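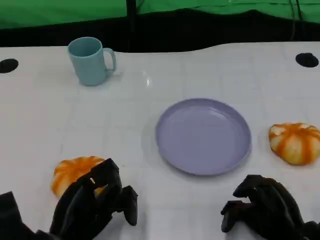 Tisch decken, Brötchen auflegen: Was Roboterhände im Haushalt schon können

Ein Teller, eine Tasse, zwei Brötchen. Für Menschen ist das ein Handgriff beim Frühstück, für eine Maschine mit Fingern ist es eine Aufgabe, an der sich gut ablesen lässt, wie weit die Technik ist. Der lavendelfarbene Teller ist noch leer, die Brötchen liegen links und rechts davon auf dem Tisch, und die linke der beiden schwarzen Hände greift über das linke Brötchen.

In der letzten Ausgabe hatten wir gefragt, welche Hausarbeit Sie zuerst abgeben würden. 103 Leserinnen und Leser haben geantwortet. Am häufigsten genannt wurden Geschirr und Küche, danach Wäsche, weit dahinter Staubsaugen, das in vielen Haushalten ohnehin schon ein Gerät übernimmt. Wir haben deshalb bei zwei Anbietern nachgefragt, was in der Küche heute geht.

Pedska arbeitet mit Händen, deren Finger einzeln beweglich sind. Nach Angaben der Firma gelingt das Umsetzen von weichen Lebensmitteln auf einen Teller in 70 Prozent der Versuche beim ersten Mal. Ausgewertet wurden dafür 715 Durchgänge. Die Fehlversuche verteilen sich auf zwei Gruppen: Entweder rutscht das Brötchen beim Zugreifen weg, oder es wird so fest gehalten, dass die Kruste bricht. Bei harten Gegenständen mit klarer Form liegt die Quote höher. Eine Tasse am Henkel anzuheben gilt bei Pedska als weitgehend gelöst, solange sie aufrecht steht und der Henkel zugänglich ist. Flache Teller sind schwieriger, denn die Finger müssen unter den Rand kommen.

Grumberg geht einen anderen Weg und verzichtet auf Finger. Zwei gepolsterte Backen schließen sich um den Gegenstand, mehr nicht. Das System ist in einer Kantinenküche im Probebetrieb und räumt dort Tabletts ab. Es ist schneller und günstiger, kommt aber mit Besteck nicht zurecht und braucht Tabletts, die immer gleich bestückt sind. Für eine private Küche ist das keine realistische Annahme.

Beide Anbieter nennen dieselben offenen Punkte. Der erste ist das Tempo. Zwei Brötchen auf einen Teller zu legen dauert mit den Händen von Pedska rund eine halbe Minute. Der zweite ist die Reinigung: Gelenke, in die Krümel fallen, müssen gereinigt werden, und für den direkten Kontakt mit Lebensmitteln fehlt bislang eine Lösung, die länger als ein paar Tage hält. Der dritte ist die Aufsicht. Keines der Systeme läuft derzeit ohne eine Person in der Nähe, die eingreifen kann.

Zu den Preisen: Grumberg vermietet seine Anlage für 2488 Euro im Monat, Wartung eingeschlossen, und nur an Betriebe. Pedska verkauft noch nicht. Ein Termin für ein Haushaltsgerät wurde uns nicht genannt.

Unsere Einschätzung: In Kantinen und Werkstätten mit festen Abläufen lohnt es sich, Angebote einzuholen. Für zu Hause würden wir noch warten.

In der nächsten Ausgabe geht es um Wäsche. Wir schauen uns an, wie Lurkus Handtücher falten lässt und warum Socken dort vorerst ausgenommen sind. Fragen dazu nehmen wir bis Mittwoch per Antwort auf diese Mail entgegen.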